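**fio: o dia em que o segundo ano virou cena de crime** 🧵

1/ gente, passei a tarde na escola e preciso contar. a professora de biologia, Soledad Tillman, transformou o laboratório do térreo numa cena de crime completa, com fita, cone e uma "vítima" de papelão chamada Seu Bromer. eu fui só pra dar uma mão e fiquei até fechar o portão

2/ contexto pra quem não é daqui: é a eletiva de ciência forense do Alcantara, segundo ano do médio. começou em agosto meio no improviso e agora tem lista de espera. meu filho está na turma e me proibiu de escrever o nome dele no fio, então ele vai ser "o perito"

3/ o enredo: Seu Bromer, dono da fábrica de sucos Gimix, aparece caído no escritório. sumiram 790 reais do cofre. quatro suspeitos, um bilhete rasgado, uma pegada de farinha no chão e um copo com digital. a Soledad escreveu tudo sozinha e o roteiro tem até briga de herança, eu AMEI

4/ cada grupo recebia uma pasta com os depoimentos e tinha que escolher o que analisar primeiro. e aí já deu confusão boa, porque metade da sala correu pro copo e ninguém quis saber do bilhete

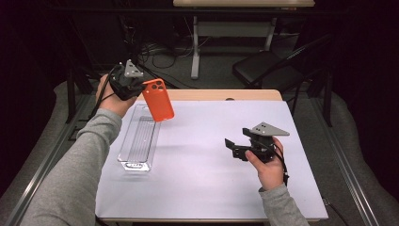
5/ digital com pó de grafite é muito mais difícil do que parece na TV, viu. se você carrega no pincel, borra tudo. o perito borrou duas e na terceira saiu uma lindeza, com o redemoinho certinho no meio. ele fingiu que não estava emocionado. eu não fingi nada

6/ a Latrice Kapoor, de química, ficou na bancada da cromatografia: pinta o papel de filtro com a tinta da caneta, põe no álcool e espera as cores subirem. três canetas pretas, três desenhos completamente diferentes. uma menina do meu lado soltou "então preto é mentira???" e eu estou pensando nisso até agora

7/ (pra quem perguntou na DM: não, não usaram sangue de verdade, calma. era corante com xarope de milho. a receita rende uns respingos bem convincentes e mancha camiseta branca, falo com propriedade)

8/ parte de medir respingo foi a minha favorita. eles pingavam de 100 cm e depois de 200 cm e comparavam o tamanho da mancha com régua. teve grupo anotando em planilha, teve grupo anotando na mão – na mão mesmo, na pele, de caneta

9/ o Thaddeus Tillman, marido da Soledad, fez o delegado. chegou de sobretudo, num calor desgraçado de outubro, e não saiu do personagem nem pra tomar café. interrogava aluno no corredor. um dos meninos do primeiro ano, que não tinha nada a ver com a eletiva, confessou o crime

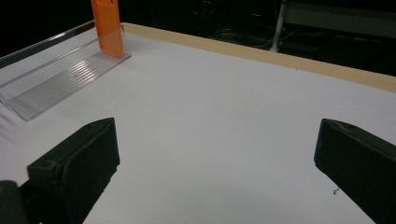

10/ depois veio o tribunal, na sala de vídeo. cada grupo tinha 2 minutos pra apresentar a conclusão e a Ladan Alipour, que é advogada e mãe de aluna, fazia o papel da defesa. a mulher não teve dó. "como a senhora garante que esse copo não foi tocado antes?" e a coitada da porta-voz abrindo a pasta de trás pra frente

11/ foi aí que caiu a ficha da turma sobre cadeia de custódia. três grupos tinham esquecido de pôr horário no envelope e a Ladan derrubou a prova dos três, uma atrás da outra. teve gente indignada. teve gente querendo fazer direito

12/ o grupo da Wakana Nakajima foi o único que começou pelo bilhete. juntaram os pedaços, compararam a letra com os depoimentos e viram que o "g" do contador era igualzinho. com a tinta batendo na cromatografia, fechou. culpado: o contador. eu tinha apostado na cunhada e perdi um brigadeiro

13/ perguntei pra Wakana por que o bilhete e ela respondeu "porque todo mundo estava na fila do copo". contratem essa menina

14/ pedido sério agora: a eletiva quer comprar um segundo microscópio pro semestre que vem. eles estão de olho num Clokent usado, de uma clínica que vai fechar. se alguém tiver lupa, pinça, luva ou papel de filtro parado em casa, a secretaria recebe de manhã, é só dizer que é pra forense

15/ ah, e vai ter outro caso no fim do semestre, aberto pras famílias. a Soledad não quis me adiantar nada, só disse que envolve um papagaio. já pedi folga no trabalho

16/ editando pra responder: sim, o Seu Bromer passa bem. está guardado atrás do armário dos jalecos, com o bigode meio descolado. o perito disse que vai colar amanhã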